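Gripper shootout, desk round — gallery

Posted 19th November by Lauri Rissanen

Quick gallery from the desk round. Two grippers on the list, the Volcombe parallel and the Pidero angular, same arm, same controller settings, same wrist camera. Dalal Kassab did the scripts, I did the moving things around and the swearing. Full write up when I get time, don't hold your breath.

Short version for people who only scroll: stock finger pads are bad, wrist camera mount matters more than I wanted it to, and cardboard is harder than metal. Long version is the captions.

The shoebox test

Nike Court Royale box, size 7.5, stood on its long side. Picked it for the target set cause it's big, light and the walls give if you squeeze. Also a nice loud red, which makes life easy for the color mask. Everything else on the desk stays put, plant included. We want clutter. Clean tables flatter everybody.

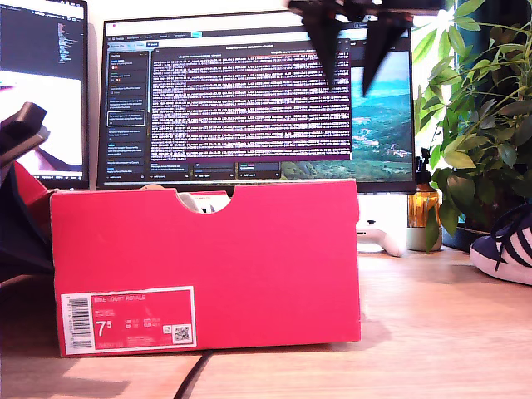
Approach is straight down, slow for the last bit, then close on force and not on position. Position closing is fine for blocks. On a shoebox it either dents the wall or never touches it, depending how good your width guess was. Dalal's script starts at a low force and steps up. Took most of an evening to get the steps right and I still think the first one is too big.

Force readout on the Volcombe is noisy at the low end. Usable with a filter. The Pidero one is cleaner but laggy, so you get a nice smooth curve telling you about something that allready happened. Pick your poison.

Things we changed along the way:
Finger pads. Stock ones out, silicone ones in, both grippers. Should have done that in August.
Firmware, to build 2553. Older one dropped the force reading on fast moves.
Control port. Moved to 1223, the default clashed with the logger.
Camera exposure, locked. Auto exposure goes nuts when sun hits the desk.

Sun and blur

The thumb notch on the top edge is the real target here. Easy to find when the light is flat. With low sun across the wood you get pale patches right where the depth map wants detail, and the matte red holds up better than anything around it. Grigaitė planner handles the gaps OK — it just slows down and asks for another look. The Pornov one commits early and hopes. Faster on a good day. I'd still take the slow one near anything I own.

Same box, same label facing out, gripper up by the monitor and smeared by motion. Try pulling a clean fingertip edge out of that. For tip tracking we need a shorter exposure, period, and then more light for when the sun goes.

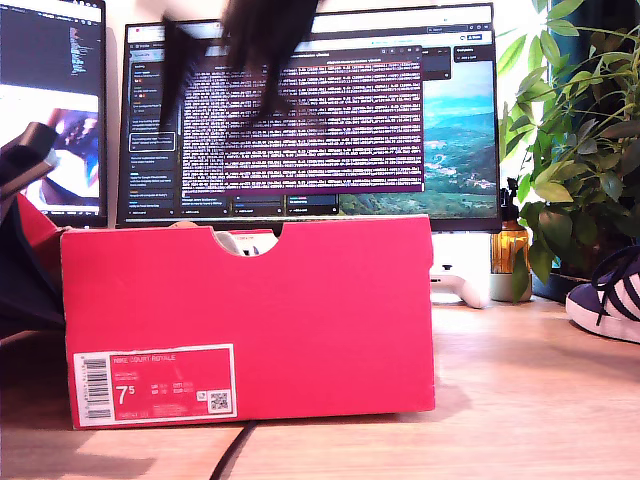

What's next

Re-run with the light fixed, both grippers, full logs. Want to see up to 2 N less squeeze on the cardboard before we call the force steps done.

Then soft stuff. Dalal wants to go for shoes direct, no box, grab by the heel. I say laces will eat the fingers. We'll see.

Raw logs on request, they are big and badly named. If you run either of these grippers with your own pads, send me the shore hardness and what you're lifting, would save us alot of guessing.

— Lauri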